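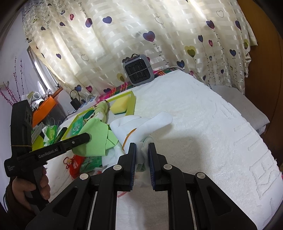
Prellari soft pad set for parallel grippers (replacement)

26/07/2020
By Keir Yule

If you bought the first Prellari pads in January, you may already know why there's a second version. The old ones were glued on. The glue was very good until it got warm, at which point a pad would slide gently down its finger and stay behind in whatever you were holding. Fiona Imrie at our Pencombe workshop found one inside a pillowcase. She has kept it on her desk, where I have to look at it.

A lost pad is a nuisance with cloth and worse with anything hard, as the bare finger edge will mark it, and will also mark you. Please stop using any glued set. We'll swap it free, and you needn't find the box.

The new pads clip over the fingertip and are held by 2 small screws. We tested them by opening and closing a gripper on a folded tea towel, up to 400 times a session, until the tea towel gave up. The pads stayed put.

Fits: Tirnitz and Hepburn parallel grippers, hand-held or arm-mounted
Finger length: 70 mm
Weight of set: less than the apology letter
In the box: pads, screws, a key you will lose

Before fitting, scrape off all the old glue. Pads clipped over leftover glue sit crooked and the fingers won't close flush. Do the screws up finger tight, then a quarter turn. Keir's rule of "until it creaks" has been withdrawn from the leaflet.

Check the screws every 300 grips, or whenever something sounds different. If a pad moves at all, stop and write to us with the batch letter from the back of it.

We use cookies to remember your basket. Accept or manage your choices.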